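Mixing & Measuring at Home: FAQ
Dadham Kitchen Table Workshop. Last updated February 21, 2018

Quick answers, since the same questions keep landing in the inbox. More after the next class.

What do I need to start?
Not much. A big bowl, a few clear cups, something with volume marks on it. Water, food coloring. Old towel for the table.

Do I need real lab glass?
No. Plastic is fine for colored water. Doesn't break when it rolls off the table, and it will roll off the table.

Which cup do I measure with?
One with lines on the side. A plain disposable cup holds liquid, fine, but won't tell you how much. Keep those for mixing and leftovers. Specimen cups have a wide top and are easy to pour into.

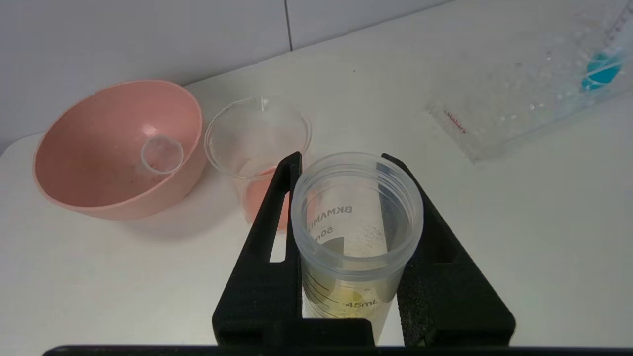
Photo: Helmut Diekmann / Dadham

Pink bowl is for catching spills and parking the small measuring cup. Any mixing bowl will do. Pale yellow in the marked cup, pink-orange in the plain one. Keep them apart until you mean to mix.

How do I read the line?
Eyes level with it. Don't look down from the top, you'll read it wrong. Liquid curves up a little at the wall, go by the bottom of the curve. Cup on the table, not in your hand.

My yellow came out too pale.
Add color a drop at a time, swirl, wait. Pale is easier to fix then dark. Too dark and you're stuck adding water untill you run out of cup.

Why the tall tubes with the pointy end?
Narrow, so a small amount stands higher and is easier to read. Also they look good lined up. They won't stand by themselves, get a rack or a mug full of dry rice.
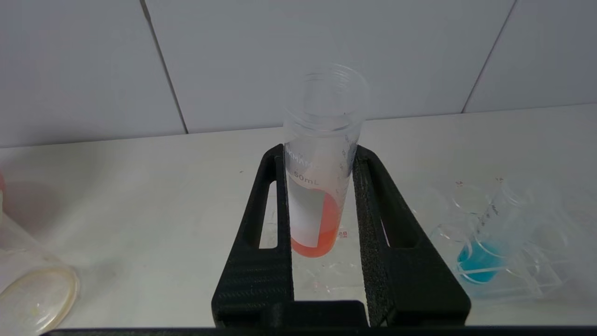 50 mL tube, cap off, orange-red in the bottom part.

Can I write on them?
On the white patch, yes. Pencil or marker. Write before you fill. Color, amount, your initials.

How much goes in a tube?
For the first exercise, 18 mL. Second one uses more, see the sheet. Leave room at the top for the cap and for shaking.

How many drops of color?
Depends on the brand. Virkard drops run big, Cerkex smaller. Start with one.

Can I drink it?
No. Not even if it's only water and coloring. Class cups stay class cups.

How do I clean up?
Rinse right away, warm water, bit of dish soap. Caps off to dry, upside down on a towel. Red stains if you leave it overnight. Baking soda paste gets most of it out.

Where do I buy tubes?
Fröhlich has them in bags of 60. Split a bag with someone.

Do you ship kits?
Stopped in December. Pick up only for now, email first.

Is there an age limit?
70 is our oldest regular so far. Kids fine with an adult at the table.

Contact: use the form or ask at the desk | © Dadham Kitchen Table Workshop | Back to top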